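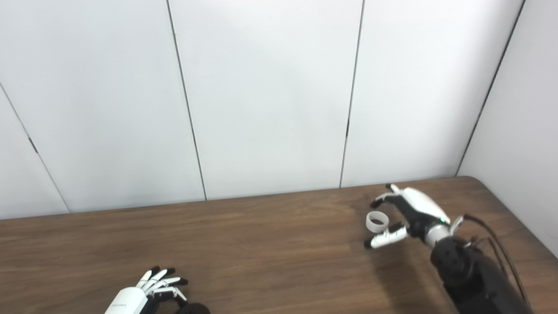 I keep being told to buy a poker tracker. Three people at the Trenstead club have now said it to me, and Cletus Kowalczyk went as far as sending me his own numbers in a spreadsheet, coloured in green and red, to show me what I was missing.

So I did the trial of the Ledesma one. You play online as normal, it reads your hand histories, and little figures pop up beside every player telling you how often they raise, fold, call and so on. The sales page says players "see an improvement within 20 sessions". Improvement in what, it doesn't say. Winnings? Mood?

My trouble is with the sample sizes. I play one or two tables of low-stakes hold'em in the evening, and I'd be surprised if I met the same opponent for more than 80 hands before one of us went to bed. The software will still happily announce that this person re-raises 24 per cent of the time. Out of what? I clicked through on one of them and it was based on 4 chances. He had done it once and I'd been about to treat him as a maniac. (Once in 4 isn't even 24, but I think it was mixing in something from another stake level. The help page didn't clear it up.)

Cletus says that's my fault for not setting a minimum number of hands before a figure shows. Fine, I set one. After that most of the table was blank, and I was back to watching what people did and typing the odd note - much as I'd been doing for free.

I will give it this: the review side is decent. Going back over a session I found I'd been calling far too much from the small blind, hands like king-six offsuit that I'd swear I never play. Seeing them in a list was unpleasant and probably useful. But I could have got that from the site's own history download and a dull hour with a pencil.

What I can't find is anybody who can show me their results before and after without also having moved stakes, changed sites or read two books in the meantime. Cletus had a good winter, certainly. He also stopped playing after midnight, and my money is on that having done more for him than the spreadsheet.

The trial runs out at the end of the month and I haven't put my card in. If you play my sort of hours and you've kept proper records, leave a comment with the number of hands, please, and the losing months as well.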